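Posted in: Project updates, Gadgets, Emwood
Print this page | E-mail this page

Gollo: where we've got to since the spring

Hello again to everyone at the Skinner Fund! I promised a proper update before August and this is it, typed up at the kitchen table with four chargers on the go and not a free socket in the room.

For anyone on your side who's new, Gollo is the website where I keep track of the prices of cheap tablets, headphones and speakers, so people in Emwood (and anywhere else, really) can see whether a "bargain" is one. Your grant paid for the hosting, the rebuild and a small pot for buying things to test. The rebuild is done. It went live later than I said it would and I'm sorry about that, but the old price pages had been saved in such a muddle that I ended up retyping a good many of them by hand.

We now follow 113 products. When I applied I'd said 50, which looks very timid now! Most of the extra ones are headphones. There are simply so many of them, and the prices go up and down like anything. The search box finally copes with spelling mistakes, and you can ask for an e-mail when a price drops below whatever figure you type in. That last bit was the thing people wrote in about most when we were on the old site, usually to say they'd missed something by an evening.

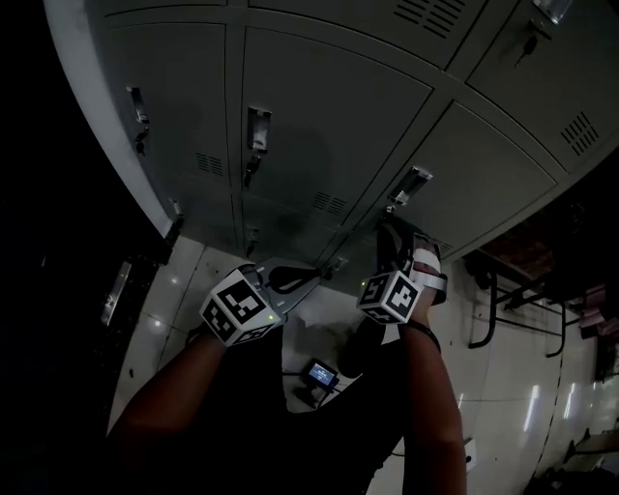 Testing has been the slower half. I've bought 13 items out of the pot so far and written up all but three, and those are waiting on battery tests, which you can't hurry. The Trodau tablet has had the most readers by a mile. It's slow to wake up and the speaker is tinny, but the screen is easy on the eyes and I've watched whole films on it without getting cross. What I need to sort out next is where everything lives, as the spare room shelf is full and I don't like leaving things charging next to curtains. Grey metal lockers would do me nicely, the sort with slotted vents in the doors and a key hanging from the lock, and I've put a line for second-hand ones in the revised budget. It comes out of what we saved on hosting, so I'm not asking you for more.

On the loans side I've less to show. The idea was that people could borrow a tested tablet for a fortnight before spending their own money, and the people who've tried it have been lovely about it. One wrote a page and a half on why she'd gone off touch screens altogether! But I only had one of each thing to lend, so there's been a waiting list from the start and a couple of borrowers gave up and bought something else. I'd like to have two of anything popular, even if that means fewer different models.

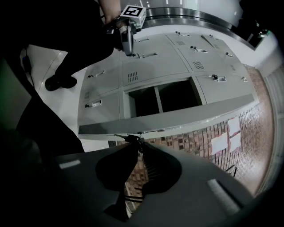 The other snag is wiping them between borrowers. It takes me most of an evening per tablet by the time I've signed out of everything, run the updates and put the test apps back. The Trodau is the worst for this — it restarts itself twice and then asks you to choose a language. I've started writing down the steps for each model so that somebody else could do it, and I'll put the finished sheets on the site as well, as they'd be handy for anyone selling an old tablet on.

Money: we're a little under on hosting, bang on for the rebuild and slightly over on postage, which I'd guessed at and guessed badly. Returns are the culprit. Two shops charged me to send back faulty earphones and I'm still arguing with one of them. The spreadsheet is with the e-mail this came in, and the receipts are scanned in the same order.

Between now and the next report I'm hoping to finish the battery tests, get the storage sorted, and start a page on repairs and spare parts, which readers keep asking for. I'd also like your opinion on adverts. A couple of shops have offered to pay for links and I've said no so far, but hosting will have to be paid for somehow once the grant runs out. Could we talk about it before you close for the summer? Mornings are best for me, any time after nine.

Print this page | E-mail this page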